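Bendach Switches to Gray Bins, and Not Everyone Is Sold

Wednesday, May 15, 2019

The sorting hall at Bendach has a new set of bins, and the company would like you to know they are going to change everything. Forgive us if we wait and see.

The open gray bins, 48 of them so far, replace the cardboard cartons that Bendach used for secondhand toys, household containers and other mixed goods coming in from Nedovwood. Ferrand, which supplied the bins, says tall, sloping walls keep items from spilling and make the bottom easier to reach. The price was $80 apiece. A carton cost next to nothing.

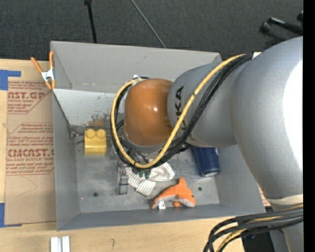
An open gray bin on a tabletop, with a plush toy inside.

Ferrand's brochure promises a surface that "stays like new." Scuffs, stains and dark worn patches suggest otherwise. The company calls such marks cosmetic and says they have no effect on the goods. That may be true, but buyers of used stuffed animals tend to care what the things have been lying in, and neither firm would say how often the bins get washed.

Bendach also claims sorting time has dropped by 20 percent. The figure comes from a single trial of 236 items, run by Bendach itself, and the company did not release the item list. A batch heavy on large plush toys would sort quickly in just about anything.

Pulter, the other big sorter in the area, looked at the same bins last November and stayed with cartons. Bendach says a second order is planned, though it gave no date.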